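4.2 Perception under partial occlusion

The perception module runs on color images from a single fixed camera. Each image passes through an instance segmentation network fine-tuned on 700 labeled tabletop views from the Molside set, and the resulting masks are handed to the tracker. When one object hides part of another, the mask of the rear object is cut short and its centroid shifts away from the occluding edge. A grasp planned on that centroid is biased in the same direction.

We therefore fit a closed contour to the visible arc of each mask before computing a grasp point. Arcs that border a nearer object are left out of the fit.

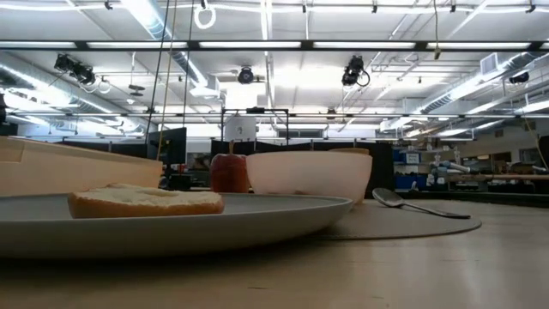 Figure 3. Tabletop view with overlapping tableware. The rim of the plate hides part of the bowl and of the round placemat.

The planner, Skesside, receives the fitted contour along with the fraction of it that is supported by visible pixels. If the fraction falls below 62 percent, the object is marked as uncertain and the planner selects another target. Uncertain objects stay in the collision model at their full fitted extent.

Contour fitting runs in a separate process with a time limit of 90 ms per image. When the limit is exceeded, the tracker keeps the previous estimate and widens its covariance. Raising the limit to 200 ms did not change the choice of target in our logs, so the shorter value was kept for all trials in Section 5.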